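Setting a Table That Nobody Is Afraid Of

Rezaul Khondokar has been laying tables for other people for 21 years, and he still irons every runner himself the night before. He learned it from his aunt, he told me, pouring tea before I had my coat off, and his aunt would come back to haunt him if he ever stopped.

"She had one good cloth and she used it for everything, birthdays, exams, when somebody got a new job," he said. "People keep the good cloth in a drawer for years and then the moths have a lovely dinner on it. I say put it out! Put it out on a plain old evening and let the kids spill on it."

These days he runs Wistumar, a small rental business that lends out linens, cups, trays and flowers for family parties and school events. He owns 300 plastic cups, which he says is still too few once January comes and everyone who skipped a holiday party decides to throw one after all. He used to lend glass, and he gave it up after a very long christening lunch that he would only describe to me as "educational."

Plastic suits him better anyway. He likes strong colors, and he likes them mixed. When a customer asks for everything in cream he will do it, and do it nicely, but he admits he slips one red cup into the crate and waits to see if it comes back used.

I asked how he starts on a bare table, and he got up and showed me with his hands, smoothing the air over his own kitchen counter. Cloth first, then the runner, pulled straight from one end to the other. A plant goes at the far end, low enough to talk over. The cups come last, upside down until the guests arrive, a habit he picked up in his aunt's dusty front room and never questioned.

"A check with a lacy edge, people tell me that's too much," he said. "Too much for what? It's a table. My aunt would have added a doily."

He is fond of artificial flowers, too, and he won't hear a word against them. He keeps the stems in a tall box by the door and lays a single sprig flat on the cloth wherever there's a gap, with no vase at all. A vase, he says, is one more thing for an elbow to find.
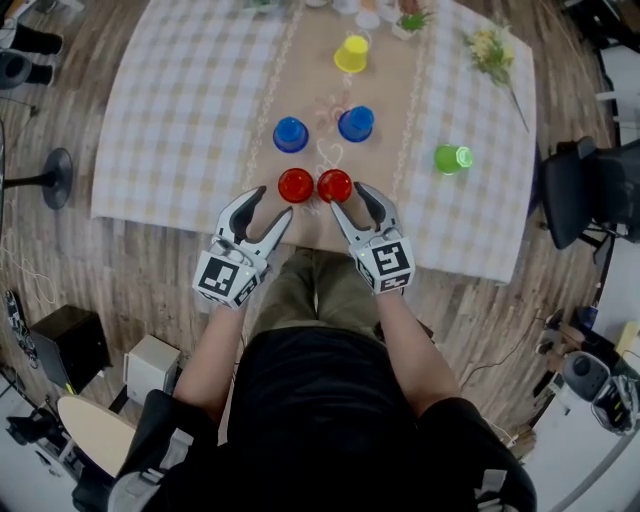 Putting It All Away

Clearing up is the part he talks about most happily. He stacks by color, 7 cups to a stack, and folds the runner in thirds so the crease never lands in the middle. "Then I sit down for 2 minutes with whatever cake is left," he said, and he cut me a slice of his own to take home.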